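Kuvex Brings Everyday Table Clutter Together in the Kerlow Home Sorting Collection

SUVOV, December 2020 – Anyone who has ever gone looking for the tape and come back with a marker, a sponge and no tape at all will feel at home with the newest project from Kuvex. The company is pleased to introduce the Kerlow collection, a set of 28 small household and craft items chosen for the sorting and putting-away jobs that fill an ordinary afternoon.

Work on Kerlow began in October, when the team asked 205 families which little things were forever left out on the table. Tape came up again and again, and so a bright roll found its way into the very first box.

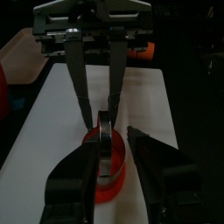
Red-orange tape from the Kerlow collection.

"We wanted things people already know and like having around," said Kwok-wai Liao, head of home products at Kuvex. "My own kitchen table was a big help with the research, I'm a little sorry to say, and my family has been very patient about it."

Alongside the tape there are pieces for the kitchen and the desk, picked to look cheerful together on a plain white tabletop and to be easy to spot when it's time to clear up before supper.
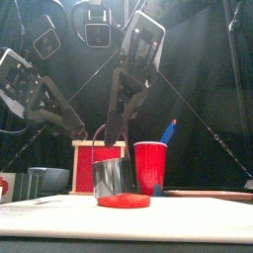 Metal pot with wire handle, round red sponge, and red cup with a blue marker.

The Kerlow collection will be sold through Zacharopoulos stores, with a first run of 887 boxes. Each box comes with a friendly booklet of 10 tidying activities for children and grown-ups to try together. Store staff will be glad to answer questions about the items or set a box aside.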